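Goblet

A goblet is a drinking vessel made of three parts: a bowl to hold the drink, a stem to hold it by, and a foot to stand on. 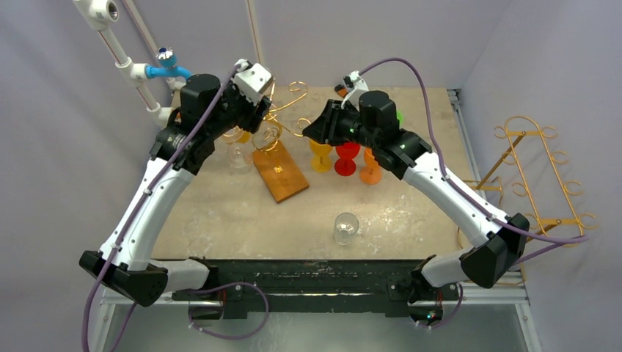
The word came into English from the Old French gobelet, meaning a small cup, and it has been stretched cheerfully ever since. In everyday speech it covers almost anything with a stem, from a church chalice to a picnic wine glass. Collectors and glassmakers tend to be stricter, and keep the word for a vessel with a generous bowl and a fairly short, sturdy stem. By that rule a wine glass is a close cousin of the goblet, though plenty of shops and households use the two names as if they were the same thing.

Parts

The bowl does most of the work and gets most of the attention. It may be round, tulip-shaped, straight-sided or flared, and its shape changes how a drink smells as well as how it looks. A rim that curves inwards holds the scent in; a wide one lets it go (lovely for water or fruit punch, a bit of a waste for a good red).

The stem keeps warm fingers away from a cool drink. It can be plain, cut into flat facets, or swollen in one or more places into a knop, the rounded bulge that makes old goblets such a pleasure to hold. Some eighteenth-century English stems have spirals of air or white glass twisted inside them, and they are every bit as wonderful close up as people say.

The foot spreads the weight. Older feet are often wider than the bowl, and some have the edge folded under to guard against chipping.

Materials

Goblets have been made in silver, gold, pewter, wood, horn, pottery and glass. Metal ones were prized for feasts and ceremonies and could be handed down for generations, or melted when money ran short. Turned wooden goblets were humbler, and few very early ones survive. Glass took over on most European tables as it became cheaper, helped along by the Venetian makers of Murano and later by English lead glass, which was clear, heavy and rang beautifully when tapped.

Plastic goblets are now common for gardens, boats and children's parties. They weigh very little, so a full one on a slope is an adventure.

Coloured goblets

Colour in glass comes mostly from metals added to the melt. Cobalt gives a deep blue, iron gives greens, manganese can give purple, and gold in tiny amounts gives a glorious ruby red. Roman glassmakers were already skilled with colour, and the forest glasshouses of central Europe made green drinking glasses for centuries from sand and wood ash.

The mixed set, in which every goblet is a different colour, has a practical side that its fans never tire of mentioning: guests can tell their drinks apart. In "A Cupboard of Colours", Gertraud Schwaiger calls it "the happiest idea ever to reach a dinner table". Wine tasters are less keen, as tinted glass hides the colour of the wine, and they nearly always ask for clear.

The Whiteley Collection

One of the most enjoyable groups of everyday goblets is kept at Inham, where Joanne Whitlock began gathering pressed and blown table glass from house sales. The collection holds 3,791 pieces, of which 755 are goblets and 688 are wine glasses in the stricter sense. Whitlock refused to turn away chipped or unmatched pieces, and the result is a marvellous record of what people drank from at home. A display of green and amber goblets opened there in September, arranged by Poppy Bloxham with nine short notes on how the colours were made. Among its best-loved exhibits is the Rillwood set, a group of blown goblets with slightly different feet.

Care

Glass goblets are best washed by hand in warm water, one at a time, with a folded cloth in the bottom of the sink. Hold the bowl while drying the bowl, and the foot while drying the foot. Twisting one against the other is the classic way to snap a stem. Metal rims and painted decoration should stay out of the dishwasher.

Goblets are usually stored upright, as the rim is the thinnest part and does not like carrying weight. Hanging racks that grip the foot save space and keep dust out of the bowls.

See also

Chalice
Roemer
Rummer
Stemware
Tumbler

Further reading

Schwaiger, Gertraud. A Cupboard of Colours.
Lie, Solveig. Stem and Foot: Glass for the Table.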